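On Not Having a Proper Desk

I have worked from home, or from some version of home, for long enough to have opinions about tabletops. In October I finally threw out the glass one. Glass desks are sold to people who have never owned a cup. Every fingerprint shows, every pen rolls, and in winter you lay your forearms on it and feel like a fish on display.

The replacement was a pale wooden table from a couple moving out of the building, three floors down. They wanted 200 for it. I paid it, because I had already carried one end up a flight of stairs and my negotiating position was poor. It's a good table. It has no drawers, no cable tray and no opinions of its own, and for a week I treated it like a piano. Coasters, felt pads, a cloth. Then I set down a hot glue gun for as long as it takes to answer a phone.

So now there is a board.

The board idea belongs to my friend Dilani, who covers every good surface she owns with a bad one and calls it housekeeping. You get a flat white board, you put it over the table, and you do your worst. When the board is ruined you flip it, and when the other side is ruined you buy another. Mine was cut at a yard that sells them by the sheet, by a man who asked me three times whether I wanted the measurement I'd given him. I did. It turned out a bit narrow, so he was right and I'd rather not discuss it.

What I like about a white board is that it keeps a diary. Pencil, glue, coffee, the week I tried to fix my own shoes. Wood absorbs all this quietly and resents you later. A board shows you the lot.

Things I have learned, in no order:

Don't tape it down. Tape leaves a brown line that takes more scrubbing than the stain you were avoiding. Mine slides a little. I've made peace with it.

Plain dish soap gets most marks off. The spray I bought for the purpose cost more and smelled like a dentist's waiting room.

Keep the screens on a different table. I held out on this one for years, because a second desk sounded like something a vice president would have. But elbows and monitors don't mix, and neither do crumbs and keyboards. One surface for looking, one for making a mess.

Leave the floor out of it. I say this as a person whose floor is very much in it. Open boxes breed. You put one down to deal with after lunch and by spring it has a power strip on top and has become furniture.
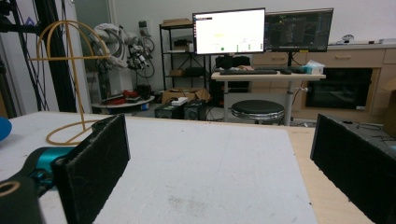 Smudges, and what to do about them

The gray ones come off. The small dark specks mostly don't, and after 14 minutes with a sponge I decided that specks are a texture. Rajitha suggested baking soda. I tried it on a corner of my own board and now have one corner noticeably cleaner than the rest, so the whole thing looks worse.

As for the strip of bare wood you get down the side when the board is too narrow, I've stopped minding. It's where I put the coffee.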